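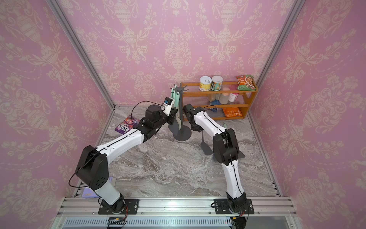
Jalter: a data card

Jalter is a set of 272 blurbs for pop psychology and self-help books, each marked up by hand for the promises it makes. If a back cover says you'll be calmer, richer or better at dinner parties by chapter four, we wrote that down.

It was put together by Attila Kocsis and Emese Deák as a side project of Zetham, a reading group that got tired of reading the books and moved on to the covers.

What's in it

One plain text file per blurb, plus a table called promises. Each row in the table gives the blurb number, the words of the promise, and a label. The labels are self, others, money, sleep and vague. Vague is the biggest by a long way. We tried splitting it into smaller labels in May and gave up before lunch.

Of the 272 blurbs, 229 have labels both of us agreed on. The rest sit in a folder named disputed, with both sets of labels and some of the arguments. The arguments have been trimmed for tone.
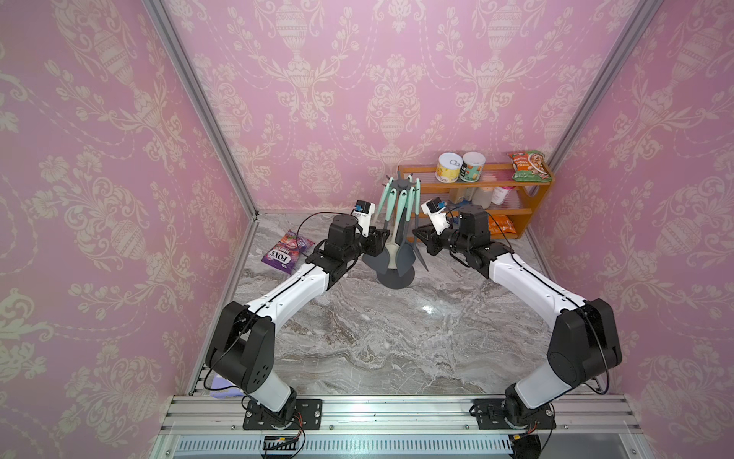
Emese still thinks "unlock your potential" should be labelled self, and says that filing it under vague punishes the author for a figure of speech. Attila's labels went into version 2. Hers are in the notes column, in full.

How the labelling was done

We each read every blurb twice, on separate evenings, without looking at the other's sheet. Quotes from happy readers were left out unless the publisher had run them into the main text, a habit of the Boros paperbacks in particular. Author bios were left out too, though some of them promise plenty.

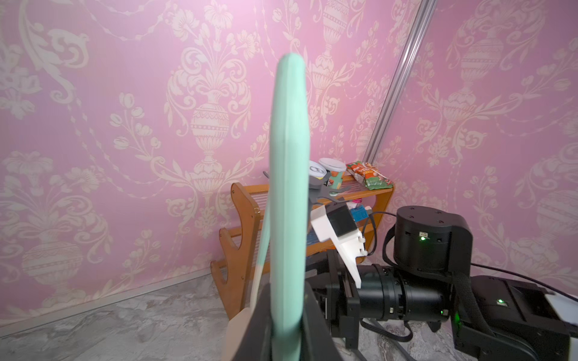
Known problems

All the blurbs are in English and most come from one second-hand shop, so the collection leans towards books people were keen to be rid of. There are 20 near-copies, mostly new editions with a bolder adjective. We kept them – the adjectives are interesting.

Drerkard titles have odd line breaks from the scanning. Fix them if they bother you.

Please don't use Jalter to judge whether any of the books work. We didn't check.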